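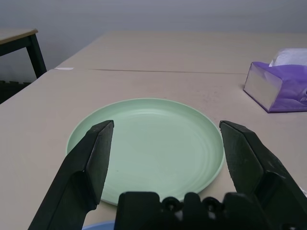
The community supper at Prenberg Hall will move to a bigger room in November, after a year in which the number of people coming to eat has gone well past what the old dining room was set up to hold. The supper started with 26 guests and now serves 130 on a normal night. Guests eat at shared tables, and the food is served on round plates in a pale mint green, a color that regulars have come to know the supper by. The hall has ordered more of them for the move, along with extra cutlery and a second serving counter.

The new room is on the ground floor of the former Visser furniture store on the other side of the parking lot. It has been empty since the store closed. The hall signed a lease for it last month and will get the keys at the end of summer.

Delia Gallardo, who runs the kitchen, said the present room forces her to serve in two sittings, and the second one often starts late.

"People with small children don't want to wait until half past seven to eat," she said. "With one sitting we can have everybody fed and the floor swept by eight."

The menu will stay much as it is. There is a soup, a main dish with rice or potatoes, and fruit. Gallardo said she would like to bake bread on site once the second oven is in, but that will depend on the electrical work. The wiring in the store is old, and an inspection found that the panel has to be replaced before any cooking equipment can be connected.

Dumisani Mokgethi, the hall's manager, said the panel is the largest single cost of the move. The hall held a street sale and a concert in the spring to help pay for it, and almost 600 people bought tickets to the concert. Mokgethi said there is enough money for the panel and the counter, but the floor will have to wait.

"It's scratched and it's ugly, but it's level," he said. "We can live with it for a winter."

Some neighbors have asked about parking. The lot is shared with a dentist's office and a shoe repair shop, and it fills up early in the evening. Garnet Tremblay, who owns the repair shop, said he closes at five and has no objection to guests using his spaces after that. The dentist's office has agreed to the same arrangement, except on the evenings when it sees patients late.

The old dining room will be used for homework help and a sewing class. Nandi Swanepoel teaches the class and has been holding it in a hallway upstairs, where there are only two outlets for the machines. She plans to add a beginners' group when she moves down.

The supper remains free and there is no sign-up. It will continue in the present room, with sittings at half past five and seven, until the move. Anyone who needs a meal without dairy or nuts should tell the kitchen on arrival. People who want to help with cooking or cleanup can leave their name at the front desk of the hall.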